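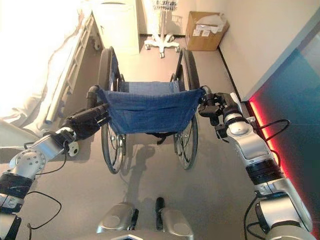
About Rondura

Rondura collects examples for machines that learn by being shown. Our clients build the clever part. We supply the hours of somebody patiently moving an arm, a chair or a bed rail until there is enough of it to learn from, and then we do it again with the chair turned a bit to the left.

We started in May with one room, two people and a spreadsheet that is still, to our shame, the master spreadsheet. There are 11 of us now. The room has improved more than the spreadsheet has.

What we do

Most of our work concerns care: the small, dull jobs that fill a day on a ward or in somebody's home. Our longest-running collection, Elard, is devoted to wheelchairs. An operator steers the arms, the machine's cameras and joints are recorded throughout, and each attempt is saved with a short note on what was tried and how it went. Elard holds 339 attempts so far. Of these, 189 were good enough to send out as clean examples. The others went out too, marked as failures, and at least one client has told us they were the interesting ones. We have chosen to take this as praise.

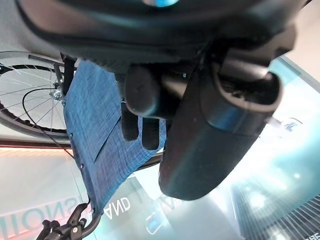
A good example is harder to come by than people expect. Operators get better with practice, and a polished operator makes everything look easy, so we rotate them and keep the beginners' efforts. Cloth is the great leveller. The blue woven back of a folding wheelchair has a seam across it and some give in it, and fingers pressed up against that sort of fabric get a view quite unlike the one from the head. We record both and keep them in step, which took us 5 attempts to get right and one very long evening.

How we work

Every session begins with a plan called a Vaněk sheet, after the street our first office was in. It says where things start, what should change between attempts and when to stop for lunch. Operators may depart from it if they write down why. The reasons make good reading.

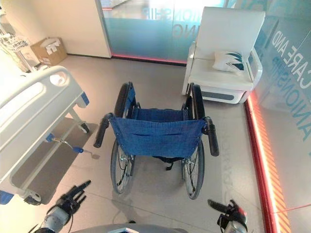 They also tell us when a plan is too tidy. Real rooms have beds with levers sticking out, armchairs in the corner and a box that has yet to be put away, so we leave such things where they are and vary the route past them. Checking is done by somebody who wasn't in the session. We call this stage Jonesum, for reasons lost with the first spreadsheet, and it sends back more than any of us would like.

Working with us

We take on collections of any size, provided the task can be explained to a new operator in one sitting. Tell us what your machine needs to learn, what it keeps getting wrong and how soon you want it. We will reply with a plan, a price and a different idea of how soon.

Page last updated 16 July 2024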